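Subject: Re: [allotments] Moving the compost bays before winter

On Sunday the Dunditz site list wrote:

> Can anyone say whether the four bays by the Berkent gate are staying put? I was told they have to move at least 4 feet back from the fence, but the notice on the shed says 2. I have a full bay that is only half rotted and I would like to know before I start digging it out. Also, is it true that we are getting closed bins in place of the pallet ones? I don't mind either way, but a closed bin is no use to me if I can't get a fork into it.
>
> Last thing – the hose by the lower path is leaking at the joint again.

The distance is 4 feet. The notice on the shed is an old one and I have taken it down. The 2 feet was from before the fence was replaced, when there was no path on the other side.

You don't need to dig out a half-rotted bay. Put the top layer to one side, the dry stuff that hasn't broken down, and leave the rest where it is until we shift the frame. The heap can sit under a tarp for a few weeks without harm. If you have finished compost at the bottom, take it now and put it on your beds.

On the bins, no decision yet. There are two choices on paper. One is to rebuild the bays with new boards, using the same layout. The other is to buy bins from Hoani, who quoted us 90 dollars each, delivered. Harico also sells them but would not deliver to the gate, and the lane is too soft for a truck most of the winter.
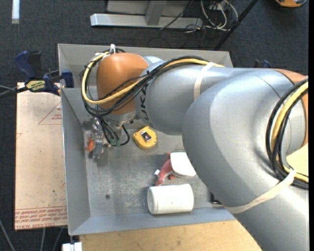 My own view is that pallets have done us fine, but they rot from the bottom and the rats get in through the gaps. The front boards on two of the bays came away in my hand last month. Whatever we get needs to be easy to reach into. A plain rectangular metal bin with an open top, like the gray one in the picture, would let you work from above, but you would have to lift everything back out over the side, and I would not want to do that with wet leaves. I would sooner have a front that comes off. It would also need holes in the base, or it will fill with water and go sour.

We have 34 plots and not everyone uses the shared bays. If you do your own composting on your plot, nothing changes for you. If you use the bays, please reply to the list and say which you would rather have, boards or bins. The money comes out of the same pot as the water repairs, so we can't do everything at once.

The hose joint needs a new washer. I put tape on it, which will hold for a bit. Please turn the tap off at the wall when you leave and don't rely on the nozzle. The water goes off for the winter in December anyway, and I will post here before that happens so that people can fill their barrels.

One more thing about the bays. Please keep bindweed and dock roots out of them. Somebody put a whole barrow of bindweed in the left-hand bay and it was growing out of the top. Bag it and take it home, or leave it to dry on a sheet until it is dead all through.

Plot 4, Dunditz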